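Home | News | Research | Features | Events | Subscribe

Robot practices tidying up in a room that does not exist

By Lina Khoury

Last updated: Sunday, 4:10 p.m.

The hardest-working employee at Bondden has never been in the building. It is a robot arm that lives on a lab server, where it spends its days at a table it can't leave, next to a checkered floor it has no feet to enjoy.

The small robotics lab reported this month that the arm, trained entirely in simulation, got noticeably better at picking up small objects once its teachers stopped giving it good lighting. The method is called Curkow. According to the team, the name doesn't stand for anything, and they would like people to stop guessing.

The idea is simple enough to explain at dinner. Most simulated training happens under soft, even light, the kind found in dental offices and furniture catalogs. Curkow does the opposite. Every time the virtual table is set, the program moves the lamps, hardens the shadows and swings the arm's own silhouette across whatever it is supposed to be looking at. Then it asks the arm to get on with the job. 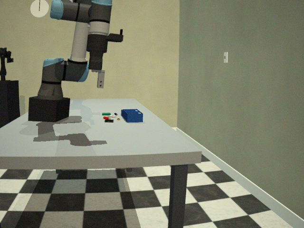 "We had a policy that was terrific until it saw its own shadow," said Maeve Ó Súilleabháin, who leads the project. "It would reach down, the shadow would reach down too, and it would hesitate. Like a groundhog, but more expensive."

The trouble had been hiding in the test scores. The lab's earlier system, Wiltine, picked up the right item on 75 percent of its tries in simulation, a number that looked fine on a poster. When the team went back through the misses, they found that a large share came in the last moments of the reach, when the gripper was close to the table and the arm was blocking its own light. Wiltine had learned that a dark patch next to a small thing was probably part of the small thing. It closed on the dark patch with great confidence.

The first fix was to collect more examples. The lab added a few weeks' worth of simulated practice and watched the score stay where it was. The second was to brighten the lamps, which made the shadows sharper and the score worse. Ó Súilleabháin described that week as "educational."

Curkow came out of the third try. The team built 2270 table layouts, each with its own clutter and its own unkind lighting, and trained a new policy on those. They then tested it on 1342 layouts it had never seen. The share of failed grabs that could be blamed on shadows fell by 34 percent compared with Wiltine. Overall scores rose too, though by less than the team had hoped, and the report says so in a sentence most labs would have moved to an appendix.

Part of the method is a matter of where the arm looks from. The policy gets a wide view of the table and a second one from close to the gripper, where there is plenty of finger to see and not much else. Earlier training gave both views the same weight all the way through the reach. Curkow lets the policy lean on the wide view early, then shift to the close one as the fingers come down, and it punishes the policy during training if the two views disagree about where an object ends and a shadow starts.

The punishment, for anyone worried, is a number.

Leaving out the second view turned out to be a fair test of whether all this mattered. With only the wide view, the policy lost most of its gains. With only the close view, it did well right up to the point where it had to find the table. The researchers report both results with what reads like affection.

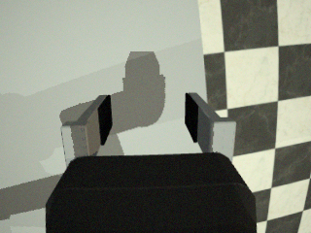

What it still can't do

Thin objects remain a problem. Anything that lies nearly flat gives the policy very little to go on besides its outline, and outlines are what shadows are good at. Black objects on a light table are better than before but still cause what the report calls "premature closure," meaning the gripper grabs air and carries it carefully to its destination.

There is also the matter of the real world, which has not yet been consulted. Everything in the report happened in software. Simulated shadows have rough edges and simple habits, and real ones come with window blinds, passing coworkers and the sun. The lab plans to move Curkow onto a physical arm in December, in a room with windows on two sides. Ó Súilleabháin chose the room herself — over the objections of the person who has to work in it.

She is not promising much. "I'd like it to pick up a pen at four in the afternoon," she said. "In winter. With somebody standing in the way."

The report and the full set of table layouts are available from the lab on request. The lighting settings are included, along with a note asking users not to make them nicer.

Contact the newsroom | Copyright, all rights reserved | Back to top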